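Rirside Home Tasks Project
Progress report to the Banton Fund, second period
Prepared by Nusrat Arain, 28 March 2023

1. Where we are

The second period of the grant was meant to settle what equipment we buy for the main collection phase and what we leave out. Most of that is now decided. Two items are still open and are set out in section 4.

We have been working with hand-held grippers in ordinary homes. A person holds the tool, carries out a short household task with it, and the camera on the tool records what the fingers do. The tasks in this period were sorting and packing tasks: small items picked up from a bed, table or shelf and placed in an open box or tray. Otis Whitlock runs the home visits and Thắng Hà checks the recordings.

To date we have 2057 recordings that passed the check. The plan for this period asked for fewer, so we are ahead on numbers, but the spread is uneven. Bedrooms and living rooms are well covered. Kitchens are behind, mainly on account of access times, and Otis has moved four kitchen visits into the next period.

2. What the work has told us about equipment

The first purchase list was written before we had used the tools outside the office. Several lines on it have changed.

Finger pads. We budgeted for one spare set per tool. Pads need swapping more often than that, and a visit has to stop if there is no spare in the bag. We now want three sets per tool. They are cheap, and the extra cost is covered by dropping the second charging station.

Task items. We had a line for a bought set of standard objects. Thắng compared recordings made with the trial set against recordings made with whatever was in the home, and the second kind were more useful. Soap boxes, jars, remote controls, chargers and old food packaging all come in sizes and finishes that a bought set does not cover.

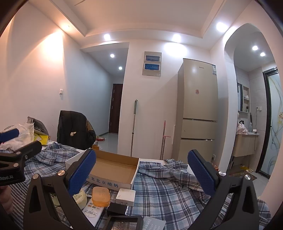

We have therefore cut the object line to a small reserve, to be spent on replacing anything we break in someone's home. So far there has been one claim, for a lamp.

Batteries and storage. One battery lasts a morning. Two per tool is enough if the spare is charged over lunch. Storage was under-budgeted: we allowed for six memory cards in total and need 20, as cards stay out of use until Thắng has copied and checked them.

3. Spending

Spending for the period is under budget. The gap is mostly timing – the order for the remaining tools has not gone in yet. Travel is slightly over, because two homes had to be visited twice. We do not ask for any change to the total.

4. Open items

Remaining tools. Ezekiel Pettigrew has quotes from Fitzsimmons and Pokireck. Fitzsimmons is dearer per tool but includes repair for the first year and will lend a replacement while one is away. Pokireck can deliver sooner. Ezekiel prefers Fitzsimmons and I agree, provided they confirm the delivery date in writing.

Robot arm. The original plan has us buying one arm this year to try out what has been recorded. Todor Shehu would like to hire for six months first and buy afterwards if the payload suits us. Hire would move almost half of the arm budget into next year, so we need the Fund's consent before we sign.

5. Next period

The tool order goes in as soon as the delivery date is confirmed. Kitchen visits restart after that, with the new pads and cards. If the Fund agrees to the hire, Todor expects the arm to be in place by September, and he will send the floor and power requirements separately. Please let me have a decision on the arm before the next call.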